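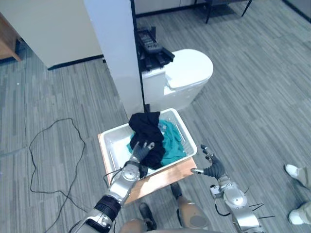

Siebzehn Regeln für den Wäschekorb

Magazin > Meinung > Technik im Haushalt

Von Aranka Takács, 22. Dezember 2024

Seit September liegt der Rullby-Leitfaden für Haushaltsroboter vor, 323 Seiten, siebzehn Grundregeln, dazu ein Anhang mit Formblättern. Ich habe ihn ganz gelesen und war danach schlechter gelaunt als vorher. Auf Seite 31 steht der Satz, der Betreiber habe »für eine angemessen geordnete Umgebung Sorge zu tragen«. Was angemessen ist, bleibt offen. Wer geordnet hat, auch.

Man kann das für eine Kleinigkeit halten. Aber an solchen Sätzen hängt später, wer zahlt, wenn jemand stürzt oder eine Maschine umfällt. Eine Regel, die sich nicht prüfen lässt, schützt vor allem den, der sie geschrieben hat.

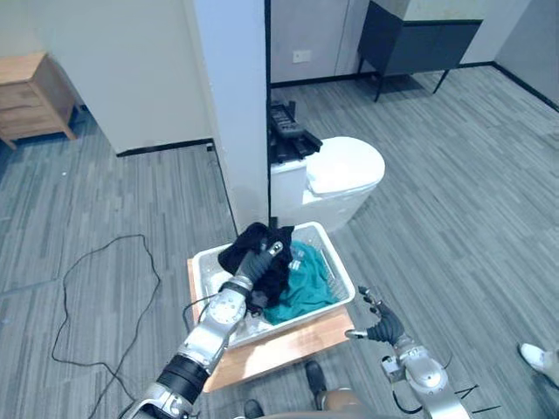 Die linke Hand hält ein schwarzes Kleidungsstück, links liegt ein Kabel in Schlaufen auf dem Teppich.

Ein Kabel am Boden ist in jeder Werkstatt ein Mangel, den man aufschreibt. Im Leitfaden kommt es als »mögliche Störgröße« vor, ohne Abstand und ohne Verbot. Ebenso der weiße Turnschuh am rechten Rand, samt dem Menschen, der darin steht. Wie nah darf er sein, während gegriffen wird? Der Leitfaden verlangt eine »aufmerksame Begleitperson«. Nipon Saengthong, der am Text mitgeschrieben hat, verteidigte mir gegenüber die Formulierung: Starre Abstände seien in Wohnungen weltfremd. Das mag sein. Dann soll man zwei Werte nennen, einen für Geübte und einen für alle anderen, und begründen, woher sie kommen.

Am gründlichsten ist der Leitfaden bei den Oberflächen. Das Kapitel über Bezüge und Hüllen umfasst bis zu zwei Dutzend Fälle, je nachdem, wie man die Unterpunkte liest. Es geht um Waschbarkeit, Abrieb, Farbechtheit. Zur Frage, was mit losem Stoff neben einem Gelenk geschehen soll, finde ich eine Fußnote. 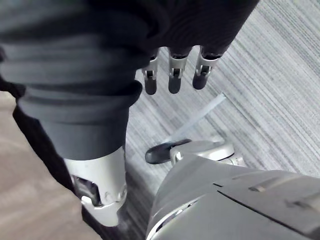
Dunkler Stoff in Falten, darunter das silberne Handgelenk.

Derek Pilkington, der bei Sedgwick früher Pressen abgenommen hat, lachte, als ich ihm die Fußnote vorlas. In seiner Halle waren weite Ärmel an der Maschine verboten, Punkt. Ob man das auf Roboter übertragen kann, weiß ich nicht. Mich stört, dass es offenbar niemand versucht hat.

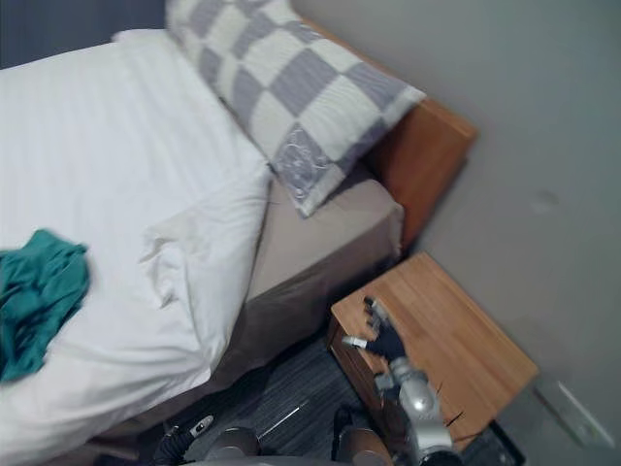 Am meisten misstraue ich dem Wort »Kontakt«. Der Leitfaden behandelt es, als gäbe es zwei saubere Zustände, berührt und nicht berührt, und knüpft daran seine Kraftgrenzen. Dabei ist schon bei der schwarzen Hand am Nachttisch schwer zu sagen, ob sie auf der Platte ruht oder knapp darüber schwebt. Wer danebensteht, soll laut Regel elf eingreifen, sobald eine »unbeabsichtigte Berührung« vorliegt. Woran erkennt er die Absicht?

Zamero wirbt bereits damit, nach dem Leitfaden zu arbeiten, und in Odska will die Wohnungsgesellschaft ihn zur Bedingung für Vermietungen mit Roboter machen. Das halte ich für verfrüht. Ein Siegel auf diesem Stand beruhigt die Mieter, ohne ihnen etwas zuzusichern. Ich würde die Hälfte der Regeln streichen, die übrigen mit Messwerten versehen und bei jeder hinschreiben, wer sie vor Ort kontrolliert. Bis dahin möchte ich das Papier in keinem Mietvertrag sehen.

Startseite Meinung Technik Wohnen Archiv

Kontakt | © 2024 Alle Rechte vorbehalten | Nach oben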